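想给学校社团买一条桌面机械臂做齿轮装配练习,预算怎么排才不会后悔?

发表于 2025年3月5日
作者:Haiyan Yu

各位好,第一次在这里发帖,写得有点长,先请大家多包涵。

我在一所职业学校教机械基础,手上带着一个课外社团,学生大多是二年级的,动手能力不错,就是一直没碰过机械臂。今年学校终于松口,给了我们一笔设备费,让我自己列采购单。说是自己列,其实每一项都要写用途、写型号、写比价,写完还要等批,批下来再想改就很难了,所以我特别怕一开始就列错。

我们想做的事情不算复杂:让机械臂把塑料正齿轮套到轴上,再让它和旁边已经装好的齿轮啮合,然后能拆下来重来。选这个题目是有私心的,学生在课堂上刚学完模数、中心距、齿侧间隙这些东西,背得滚瓜烂熟,可是真让他们说说间隙大一点小一点会怎么样,就都不吭声了。我想让他们自己装、自己看、自己调,印象会深得多。

现在我看来看去,有两条路。一条是买 Carnar 的整套,臂、控制器、夹爪、软件都是配好的,到货就能动,缺点是贵,一套下来预算就去掉一大半。另一条是买散件,臂身用开源的设计,舵机另外买,夹爪自己打印,我们实验室有打印机,材料也有富余。这条路便宜很多,可我担心学生把时间全花在调舵机上,到学期末连一个齿轮都没装上去。

另外还有几个拿不准的地方,一并写出来:

夹爪是买现成的还是自己打印?打印的会不会太软,夹齿轮的时候歪掉?

摄像头要不要买,买一个还是两个,装在哪里?

放齿轮的架子需不需要专门买治具,还是用铝型材自己搭一个就行?

备件大概要留多少钱?我在采购单上写“备用金”三个字总是被退回来,必须写出具体的东西。

我手上给夹爪、摄像头和架子这一块留的钱是700欧元(我们学校和国外的一所学校有合作项目,这笔钱走的是项目账,所以按欧元算),臂身另外算。学生一共19个人,要轮流用,所以我也想过要不要买两套便宜的,不买一套贵的。

有做过类似事情的朋友,麻烦说说你们当时是怎么排的,踩过什么坑也请讲讲,我先谢过大家了!

Sotiris Zervas

直接买整套,省心。散件的说明书都写得不清楚,出了问题也没有人管。我们公司用的就是整套的,开箱当天就跑起来了。

Shaohua Shi

Haiyan 老师好,看到您的帖子觉得特别亲切,我前年带学生做的题目和您这个差不多,也是齿轮,所以忍不住想多说几句,啰嗦的地方您跳着看。

先说整套还是散件。楼上说整套省心,这话有道理,公司里用的话我也会这么选。可是学校里的情况不太一样,您那边是十几个学生轮流上手,东西一定会坏,坏了以后能不能自己修,这个比开箱能不能动要紧得多。整套的关节坏了要寄回去,一来一回,半个学期就过去了(我说的是我们遇到的情况,您下单前可以让 Carnar 把维修周期写进合同里,写得出来就好办)。散件的舵机坏了,换一个就行,学生换过一次以后比我还熟练。

所以我的建议是散件,但是第一条臂您最好在学期开始之前自己先装好调好,把参数都存下来,第二条再交给学生装。这样学生有一条能用的做对照,心里不慌,您也不用担心到期末什么都拿不出来。两套便宜的和一套贵的相比,我投两套便宜的。

再说夹爪。打印的完全够用,塑料齿轮没有多重,关键在指尖。我们最早打的那一版手指太实心,又厚又笨,伸到大齿轮旁边就碰到了。后来改成镂空的三角形结构,手指做长一点,往前收尖,这样才能伸到两个齿轮中间去。螺丝孔那里请一定用铜的热熔螺母,别直接往塑料里拧自攻螺丝,学生拆装几回就滑牙了,这个钱很小,买一包100个的,写在采购单上也没有人会退您。指尖的面上可以贴一层薄的硅胶片,我们用的是做模型的那种,剪刀一剪就好。

摄像头我建议先买一个,装在手腕上,朝着夹爪的方向。齿轮对轴孔的时候,从远处看是看不准的,跟着手腕走的那个最有用。预算有余的话再加一个固定在桌边的,给学生看整体。买的时候别光看分辨率,先看最近能对焦到多近,我们第一次买的那个广告写得很漂亮,凑近了全是糊的,只好放在教室里开视频会议用了。还有就是线!手腕上的线要留够长度,让臂走到最远的位置以后再固定,短了会拽,长了会缠到关节里。我们有一个舵机就是这么坏的,心疼了好久。
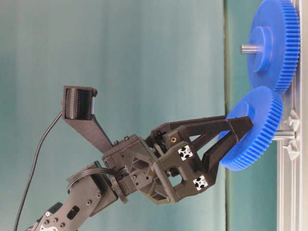 架子您不用买专门的治具,铝型材自己搭就可以,便宜,刚性也好,最重要的是能调。轴用固定座夹在型材上,松开螺丝就能沿着槽移动,中心距想大就大,想小就小,您想让学生体会齿侧间隙,这是最直观的办法了。您让他们先把中心距调得偏大一点,看看啮合的时候晃不晃,再一点一点调近,调到转起来发涩为止,他们自己就会讲出来了,比我在黑板上画半天都管用。轴端最好倒个角,不倒角的话,臂对得再准也很难套进去,学生会以为是程序写错了,查一个下午的代码,最后发现是毛刺。我们在这上面浪费的时间真是说都不想说。

底座也要固定牢。我们有一阵子位置总是飘,怎么标定都不对,最后才发现是桌子的一条腿高低不平,臂一伸出去整张桌子就跟着晃一下。您要是用的是旧课桌,买一块厚一点的底板,把臂和架子装在同一块板上,两边一起晃也就不要紧了。

如果您打算用视觉定位,夹爪上可以贴几张黑白的方形标记,自己打印就行,一分钱都不用花。贴的地方一定要平,别贴在手指会弯的位置。打印纸容易起边,我们后来换成了哑光的不干胶,反光也小一些。

备件这一块,我把我们当时写过的给您参考。您说不能写“备用金”,那就一样一样写出来,写成“教学耗材”通常会顺利一点:

同型号舵机 4 个(两条臂的话,手腕和夹爪的最容易坏,各多备一个)
延长线和排线,各种长度都买一点
热熔螺母和内六角螺丝一盒
轴固定座一包,和型材的槽宽对好再买
齿轮自己打印也可以,不过最好有一对买来的标准件做比较

型材我们是在 Gukis 买的,可以按长度切好再寄过来,省得自己锯。他们的切口挺平整,就是包装用的纸太多,拆了一地。

至于700欧元够不够,按两个打印夹爪、两个手腕摄像头、一个可以共用的齿轮架来算,我觉得是够的,还能剩一点给耗材。您可以先只下一套的单,跑通了再下第二套,如果学校允许分批的话。不允许分批就没有办法了,那就把型号查得仔细一点,特别是舵机的通信协议,两批买来的不一样,混着用会把人逼疯。

还有一件事情和钱没有关系,就是轮流的安排。我们一开始让学生按名单排队,每人用一会儿,结果谁都没进入状态就下去了。后来分成小组,有人管架子,有人管程序,有人专门记录每次装没装上、差在哪里,隔一阵子再换。记录的那个岗位本来没有人愿意做,后来大家吵起来的时候都要去翻他的本子,地位一下子就高了。

您装的时候要是卡住了,随时回来问,我晚上一般都在。

Feng-yi Ko

楼上写得很全了,我只补充采购流程上的几点,我在学校里做过几年这类报账。

第一,项目账如果是按欧元走的,报价单上的币种要和账上的一致,换算过的报价单很容易被退。您请供应商直接开欧元报价,多数都愿意开。

第二,打印夹爪虽然是自己做,也请把打印材料列进去,写清楚重量和用途。很多老师觉得实验室有存货就不写了,等用完了再补,反而要重新走一遍流程。

第三,运费和关税单独列一行。我见过设备本身没有超,最后被运费顶出预算的,那位老师自己垫了钱,到现在还在抱怨。

第四,软件。Vendska 有教育版的仿真软件,我们试用过,学生可以先在电脑上练路径,不占用机械臂。不过授权是按年算的,第二年的钱从哪里出要先想好,不然第一年学生刚用顺手就停了,很可惜。免费的仿真工具也能做到大半,就是上手慢一点,界面也不太好看。

关于夹爪我倒是有一点不同的看法。Shaohua 老师说打印的完全够用,我们这边的经验是要看材料。用最普通的那种材料打,夏天教室里热,放在窗边几天,手指就有一点弯了。您如果在南方,建议换一种耐热的,贵不了多少。

Haiyan Yu

谢谢三位!没想到这么快就有人回,而且写得这么仔细,我打印出来给同组的老师也看了。

我现在倾向于散件,两套,先把第一套跑通。刚才问过了,学校允许分两批下单,真是松了一口气。铝型材的架子我下午就画了草图,打算在同一块底板上把臂和架子都固定好,槽宽也去对过了。螺母那一项我原来根本没想到,已经加上了。

Feng-yi 说的材料问题很重要,我们教室正好朝西,夏天热得很,我去看看打印机支不支持耐热的材料。仿真软件先不买,让学生用免费的试试看。

还想再追问一句:轴端倒角你们是请供应商做的,还是自己在车床上做的?我们有一台旧车床,学生倒是很想用。

Shaohua Shi

自己做就行,有车床那太好了,正好又是一节课!没有车床的时候我们是用锉刀一点一点修的,也能用,就是每根都长得不一样。倒完角记得把毛刺擦干净,再用手把齿轮套一遍,手能顺顺当当套进去了,再交给机械臂。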